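Holodero Home Support
Ticket 3130
Product: Trostater built-in dishwasher
Subject: Stops during drain, code 41 on display
Opened by: Daniyal Qureshi
Status: Closed

Original report

The dishwasher stops partway through the normal program and shows 41. When it stops there is dirty water standing above the filter. If I turn it off at the door and start it again, it drains slowly and sometimes gets to the end. It has done this since the counters were replaced. The quick program finishes most of the time, the normal one almost never.

The kitchen was redone by Hubáček. They put in Plavholm base cabinets and a new sink and moved the dishwasher out and back in. The machine itself is the one we had before and it worked fine in the old kitchen.

Already tried: cleaned the filter, ran it empty with cleaner, switched the circuit off overnight. No change.

Reply from support, 9:20 a.m.

Code 41 on this model means the water did not leave the tub in the time allowed. It doesn't tell us where the blockage is. Please check the following and write back with what you find:

1. Filter and sump. Remove the filter, bail out the water, and feel for anything in the sump. Turn the power off first and wear gloves in case there is broken glass.
2. Drain pump cover. It is under the filter on the right and unclips toward you. The small wheel behind it should turn with a finger.
3. Drain hose at the sink. Check the connection to the sink drain. If the sink was replaced, look for a plastic plug left inside the inlet.
4. Drain hose behind the machine. Look for a kink or a flat spot.

Customer update, 1:45 p.m.

Steps 1 to 3 are done. Notes on each are under the attachments.

Attachments (dishwasher open in each):

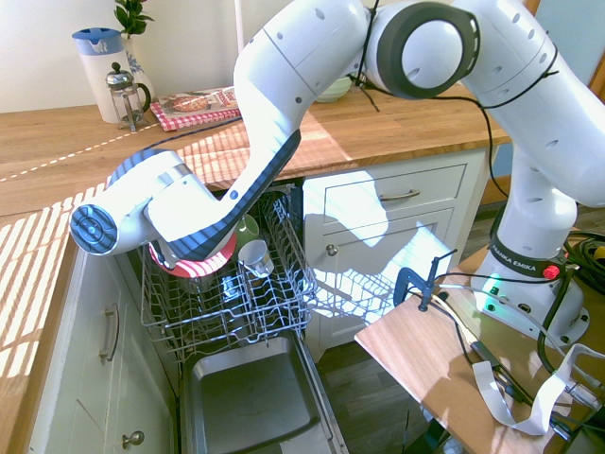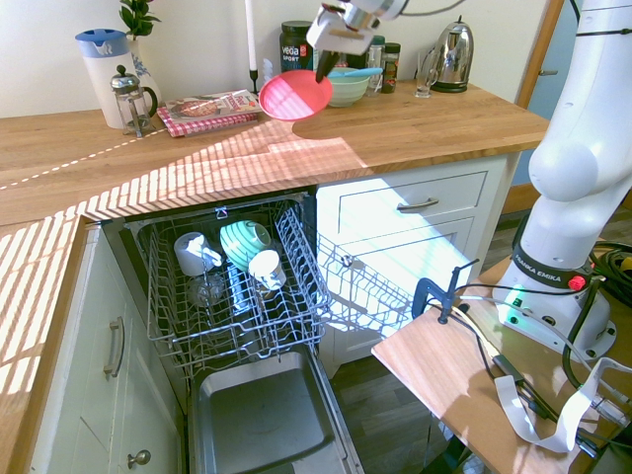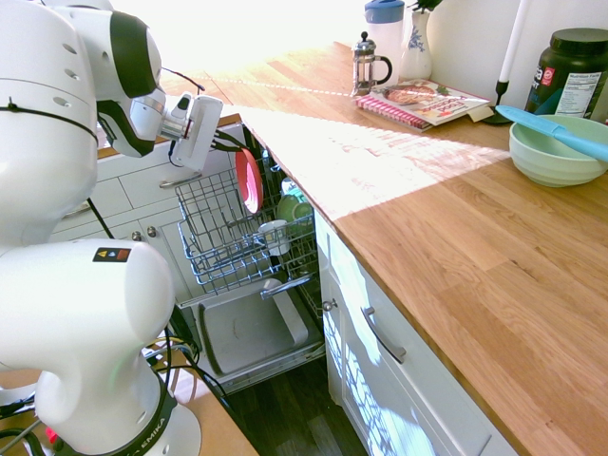 Step 1: the sump had a piece of label and a lemon seed in it, nothing else. I bailed the tub with a cup and wiped out the rest with a towel. To see down to the filter I worked with the lower rack taken out and the upper one pushed back in. In the second picture the upper rack is pulled out, and like that it blocks most of the view of the tub floor. The filter mesh was clean on both sides and it locks when I turn it.

Step 2: pump cover unclipped without trouble. The wheel turns. It moves in little jumps, which I assume is normal.

Step 3: took the hose off the sink drain with a bucket under it. There was no plug in the inlet. I could push a screwdriver straight through into the drain. Put the hose back and tightened the clamp.

I then poured a pitcher of water into the tub and ran the drain. The pump is loud and the water goes down, but slowly. Still getting 41 on the normal program.

I haven't done step 4. The machine is screwed to the underside of the counter and I wanted to ask before I took it out.

Reply from support, 3:10 p.m.

Thank you, that rules out a lot. The jumps in the wheel are from the magnet in the pump motor and are normal. A pump that is loud and moves water slowly usually has a restriction after it, so step 4 is the one that matters now.

You can take out the two screws at the front edge of the counter and slide the machine forward. Shut off the water supply valve and the power before you do. Lay down cardboard to protect the floor. Pull it only until you can reach the hose, and watch that the supply line doesn't go tight.

Customer update, 6:30 p.m.

Found it. The hose goes through a hole in the side of the sink cabinet, and the hole is lower and farther back than in the old kitchen. The extra length had been pushed down behind the machine and was folded over against the wall. The fold was nearly flat. The installer had also not put back the clip that holds the hose up, so there was no high loop.

I straightened it, pulled 80 cm of slack through into the sink cabinet, and fastened it up under the counter with a new clip. The hose has a white crease where it was folded — no leak that I can find, but it doesn't look great.

Drain test with the same pitcher: empty in 20 seconds. Normal program is running now.

Customer update, next morning

Normal program finished last night and again this morning. No code, no water above the filter.

Reply from support

Good to hear. We recommend replacing the hose because of the crease — it can fold again at the same place. A standard drain hose of the same length will fit. As the cause was the installation, the hose is not covered by the machine warranty, and you would need to take that up with Hubáček. Please check under the sink for drips after the next few loads.

Customer update

No drips so far. Hubáček will bring a new hose and drill the hole higher. You can close this.

Resolution: drain hose folded behind machine, high loop missing. Hose rerouted by customer, replacement by installer pending.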